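The Last Stream

Huia Rakena had 3,677 subscribers and she could tell you when most of them had joined. The bulk came in one night in January, after a bigger channel played eight seconds of her laughing at a dropped tray. Before that it was her cousin, some people from Trernham, and a man who typed only in capitals.

Avton wanted to buy the channel. They made apps for people like her, or for people slightly ahead of her, and they had sent Jamie Tindall up on the train to explain it.

"You keep making the videos," he said. "We handle the chat, the messages, the birthdays."

"What do you mean, the birthdays?"

"A fan pays, they get a message from you on the day."

"Written by me?"

"In your voice," he said, and moved his cup to the other side of the table.

She took the contract home to Gerkstead and read it in the bath. Page 24 said that Avton could go on posting as her for 300 days after she quit. She read it again and then called Corey Kingi, who had signed with them the year before.

"Do you ever look at what they send?" she asked.

"I did at first," Corey said. "It was fine. It was nicer than me." He had the television on. "My mother got one. She printed it out."

"Did you tell her?"

"No."

Huia went live that evening at the usual time. She had meant to talk about the offer, but the man in capitals asked if she was EATING PROPERLY, so she told everyone what she'd had for dinner - eggs, and the end of the rice. Someone asked for the laugh. She said she couldn't do it on request. They kept asking, so she tried, and it came out wrong, and that made her laugh for real.

She stayed on until the numbers dropped and there were only the Trernham people left, saying good night to each other by name. Then she shut the laptop and put the contract under it.

Jamie called at nine the next morning. She let it ring while she looked for a pen.

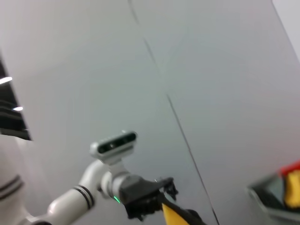 When she found one it was dry. She called him back anyway and asked how the birthdays worked if a person wanted to write them herself. He said he would have to check with someone. She could hear him typing.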